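Fleltar Community > Slicer and Firmware > General

Thread: 612 update, profile sync ate my bed leveling offsets

pelletgoblin
Updated the slicer and the Lallham board to 612 this morning. The release notes promise "improved handling of saved machine profiles." Mine were handled, all right. Z offset back to zero, mesh blank, and the printer now greets me in the setup language picker like we've never met. Has anyone got the offsets back without redoing the whole mesh by hand?

drybox_dan
Did you export first? The notes say to export first.

pelletgoblin
The notes say it under "Known issues," below the part thanking everyone for their patience. I got as far as the thanking.

slowcooling
Same thing on mine. Two machines, one lost everything, the other lost only the fan curve. At least it isn't playing favorites. Do NOT print anything until you've checked Z. I went straight into a plate stand for the kitchen and the nozzle plowed a nice groove in the build sheet. The old stand will have to carry on.

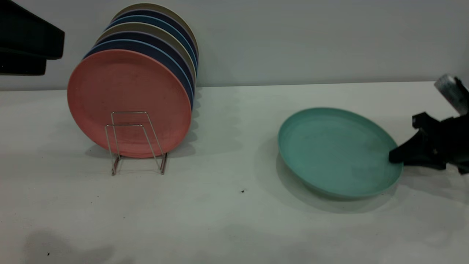 Re: 612 update, profile sync ate my bed leveling offsets

Tripathi_fan_57
It's sync that does it, I'm fairly sure. The firmware writes new defaults, the slicer sees them as newer than your saved ones and helpfully copies them over. Turn sync off in the slicer before you power the printer on. Then:

1. Close the slicer completely (check the tray, it likes to hide there).
2. Go to the profiles folder and find the file ending in .bak.
3. Copy it somewhere safe. Rename the copy so it has the same name as the live file.
4. Put it back, open the slicer with sync off, push to printer.

Worked on my Skasham with the Lallham board. No promises for the older one.

drybox_dan
I'd argue with step 4. Pushing an old profile to new firmware is how you end up with the wrong steps per mm. Redo the mesh. It takes 10 minutes.

Tripathi_fan_57
It takes 10 minutes if you have one printer and a calm personality.

drybox_dan
I have three and neither.

slowcooling
Tried the .bak route on the machine that lost everything. Offsets came back, mesh came back, fan curve did not. First layer is fine on the left and a bit starved at the back right, so I'll probably end up doing the mesh again anyway and Dan can be smug about it.
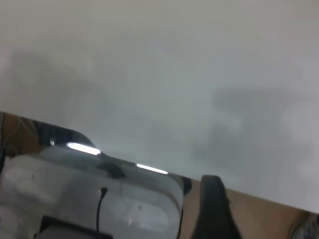
I also noticed the acceleration limit is now 500 on both machines, and I never set it to that in my life. If your prints suddenly take all evening, look there. It's under Motion, then Advanced, then a second Advanced inside the first one.

pelletgoblin
Found the second Advanced. Mine says 500 too. I spent lunch blaming the filament.

The .bak file for me was from January, so I now have the offsets for a nozzle I threw out. Did the mesh by hand. Going to leave sync off and see if the next update notices.

drybox_dan
So, the mesh by hand.

pelletgoblin
Yes, Dan.

Tripathi_fan_57
For anyone coming here from search: sync off first, then update, then check Z, fan curve and acceleration before you print. I've put in a ticket with Fleltar asking them to move the export warning to the top of the notes. So far I've had the automatic reply, which thanks me for my patience.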